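Print this page | E-mail this release
Reading time: 2 minutes

Fleten Opens Equipment Planning Service for Kitchens Weighing Robotic Dish Handling

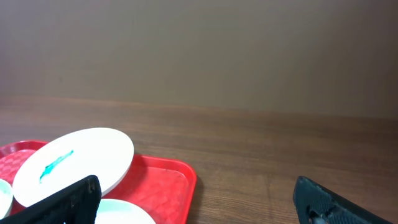
Two gripper fingers at a tabletop, with white plates on a red tray.

Fleten, a planning firm for food service equipment, has opened a service for cafeterias and care homes that are deciding whether to buy, lease or put off robotic dish handling. Bookings are open now, with the first site visits in May.

The service covers the period before a purchase order is signed. A Fleten planner spends a shift in the customer's dish room, records which plates and trays are in use, and prepares a written budget covering the arm, grippers, mounting, electrical work, staff training and spare parts. Customers receive the budget within 25 working days of the visit.

"Most of the quotes we are shown list the arm and very little else," said Esperanza Tejada, head of planning at Fleten. "Then the customer needs a floor plate, a new outlet and a second set of finger pads, and the money has to come out of next year."

Fleten will test a customer's own dishware before recommending a gripper. Customers ship six place settings and a tray of each type they use. The tests look at picking up plates that overlap, lifting plates from a tray with a raised rim, and handling plates that still have something on them. Finger pads are budgeted as a wearing part, with a replacement line for every year of the plan.

Plakero, which runs cafeterias for office and hospital clients, used the service during a trial period at its Grewal Street site. That kitchen handles around 2,000 plates a day. The finished plan put off the purchase of a second arm and moved the money to racking and a wider landing table.

"We went in expecting to order two," said Sizwe Joubert, operations manager at Plakero. "We ordered one, and we have a date to look at it again."

The plan also includes a side-by-side comparison of purchase and lease costs — with service contracts shown separately — and a list of questions for vendors. Fleten does not sell robots and takes no commission from companies that do.

Kitchens interested in a site visit can contact Inger Thorlacius in the Fleten planning office.

Print | E-mail

Comments (3)

Anel Mahlangu
Does the budget include removing the old conveyor? Ours cost more to take out than the new tables did.

Paraskevi Drakos
We have 73 residents and one dishwasher per shift. Would like to know if there is a minimum size for this.

murov_kitchens
Good to see pads listed as a yearly cost. We left them out the first time and had to go back for approval.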